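Can the machine wash up yet?

Every September the shops in Jelthorpe show us a new robot for the home, and every September my sink is still full. I worked ten years in a hotel kitchen, so I have some opinion about chores.

Filtia says its arm can learn 53 kitchen tasks. Maybe so. But to learn a task and to do it on a tired evening are two different matters. A whisk is light, its handle is narrow, and the next tool often lies right under it. My fingers solve this without asking me.

I do not laugh at the engineers — they have chosen a hard job. I only ask them for patience with the prices. For 3,810 dollars I can still dry my own spoons.

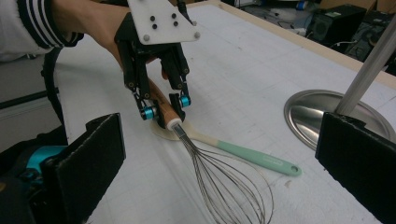
A whisk held by jointed black fingers with cyan rollers at the tips, over a spatula.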